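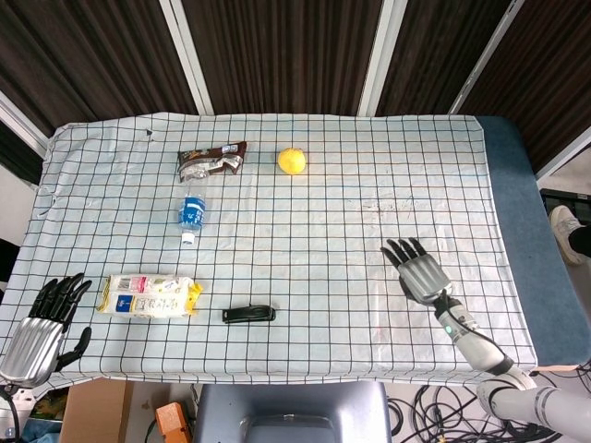 About us

Who we are

Branwood is a small learning centre in Sasbridge where people of all ages come to practise the everyday jobs of running a home. We love this stuff! Clearing a table, sorting a cupboard, packing a lunch, finding the lid that fits the tub – small jobs, but they make a day go well, and most of us were never properly taught them.

Everything starts at the table. We put a cloth down (the checked one is the favourite), set out a few ordinary things and get going. A snack wrapper, a bottle of water, a lemon, something still in its packet: what goes in the bin, what goes in the fridge, what goes back in your bag? Groups come up with wonderfully different answers, and we're still changing our own minds about where lemons should live.

How we began

We started with 2 tables in a back room on Omard Street and a box of odds and ends from our own kitchens. We now have 64 learners on our books each term, and the box has become a whole wall of shelves. The old tables are still in use, stains and all.

What we offer

Short courses begin in September, with morning and early evening groups. Our Lévesque Room has a full kitchen with low worktops, and there's a quieter space next door for anyone who prefers to work one to one. You don't need any experience, and you can repeat a course as often as you like.

Come and see us

Visitors are very welcome at any morning session. Ring the bell by the side door and we'll put the kettle on.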